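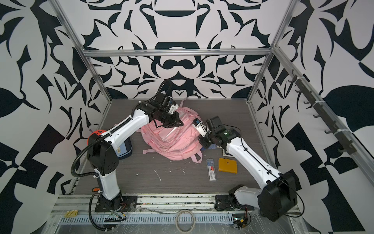 Call for Participants: Backpack Packing Study

Werkthorpe is looking for adults to take part in a paid study of how people pack and unpack a school-size backpack at a table. The study is run at our Otby site. Applications close on 8 December 2023.

What the study covers

The work concerns soft bags and small loose items. A backpack has no fixed shape. It slumps when it is set down, the opening closes up, and the straps end up underneath it. We want to record the order in which people deal with these things, where they put their hands, and how much table space they use. The results will go into a packing guide to be issued in July.

The bag is placed in the middle of the work surface and the small items are set out in front of it. The starting layout is changed between rounds. Items are small enough to be held in one hand.

What you will do

Each participant attends 2 sessions. In a session you will:

- open the main compartment and hold it open without help
- put the items in, in any order you like
- close the bag and set it upright
- open it again and return the items to the table
- repeat with the bag lying on its front, back or side

You may sit or stand. There is no time limit on a round and speed is not scored. Please do not practice beforehand. After the last round you will fill in a short form about which steps were awkward.

Who can apply

You must be 18 or older and able to read instructions in English. Left-handed applicants are welcome; we have fewer of them than we need. Reduced grip strength or limited use of one hand does not exclude you, but state it on the form so that you can be placed in the correct group. Former employees of Penner may not apply, as Penner supplies the bags.

Places

There are 200 places. Of these, 151 were filled in the first round of applications. The remaining places will be given out by age group and handedness, then by date of application.

Payment

Payment is made after the second session, by bank transfer. Participants who attend only the first session receive half. Travel within the Otby area is not refunded.

Clothing and personal items

Wear sleeves that can be pushed above the elbow. Take off rings, watches and bracelets before the session; lockers are provided. Do not bring your own backpack into the study room.

How to apply

Ask for the Grostano form at the Werkthorpe front desk in Otby, or request it by mail. Complete both sides. Comments in the free text box must not exceed 2000 characters. Incomplete forms are returned once for correction. Applicants who are not placed will be kept on the reserve list until the study closes, unless they ask to be removed.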